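What the Pantry Shelf Says About Dinner

November 2022

Most writing about home cooking starts at the stove. I wanted to start a few feet away, with the dry goods, because that is where most weeknight dinners are decided. Over several weeks I asked 40 households in and around Ukwood to write down what they ate for supper and where each ingredient had been kept. I also asked them to keep their store receipts.

The receipts came to 657 line items I could read. Fresh produce took up the most lines, as expected. The suppers told a different story. On nights when people got home after six, the meal was nearly always built on something dry or canned, with a vegetable added if one was still in good shape. Pasta came first, then rice, then beans.
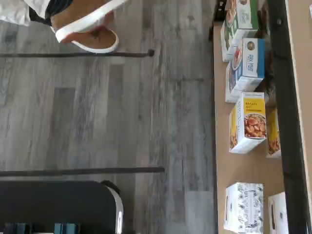
Packaged goods on a wooden shelf.

The Bodulo, a small grocery on the east side of town, has watched this for a long time. It carries 19 kinds of dried beans and sells most of them in February, when the roads are bad and people shop once and cook for the week. The rest of the year black beans and chickpeas keep the section going. The store sells them loose by the pound, and also in two-pound bags for people who don't like the scoop.

Price is part of it. A pot of beans with an onion, a bay leaf and a ham bone will feed four people twice. But several of the cooks who kept diaries said price mattered less to them than not having to think. One wrote that she makes the same lentil soup every week and changes only what goes on top: yogurt, fried onions, a soft egg. Another keeps a jar of cooked rice in the refrigerator and treats everything else as a garnish.

Restaurants work much the same way, though they don't often say so on the menu. At Onyshchenko, a 12-table place near the old depot, the kitchen runs on buckwheat, barley and dried mushrooms. The buckwheat is toasted in a dry pan before any water goes in, which keeps the grains separate. The mushrooms soak overnight, and the soaking water goes into the barley soup, the gravy and the cabbage filling. 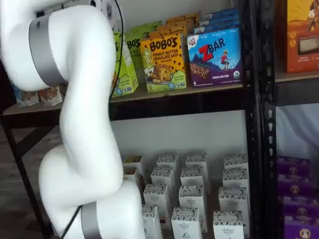 The cabbage rolls are the dish to order. They come two to a plate in a thin tomato sauce, with sour cream on the side, and the filling is more grain than meat. I have had them three times now and they were best on a second-day batch, when the barley had taken up most of the sauce. The dumplings are fine but a little thick at the edge.

Tidus, across the street, goes in another direction. It is a lunch counter, and its pantry is mostly cans: tomatoes, tuna, white beans, sardines. The tuna and bean salad is mixed to order with lemon and a lot of parsley. The sardine toast has pickled onion and comes on bread from the bakery next door. Neither dish needs a stove. The counter put out 1000 of the toasts in its first summer and has not changed the recipe.

For readers who want to cook this way at home, the diaries point to a few habits. Write the purchase date on the bag with a marker, since dried beans more than a year or two old can take hours to soften. Keep flour and whole grains in something with a tight lid. Put new cans behind old ones. Buy the small bag of anything you have not cooked before.

The diaries also had plenty of failures in them. There was a scorched pot of split peas, a pilaf that went to paste, and a chickpea stew that was still hard at nine o'clock and got replaced by cereal. The stew was finished the next morning and eaten for lunch, with hot sauce.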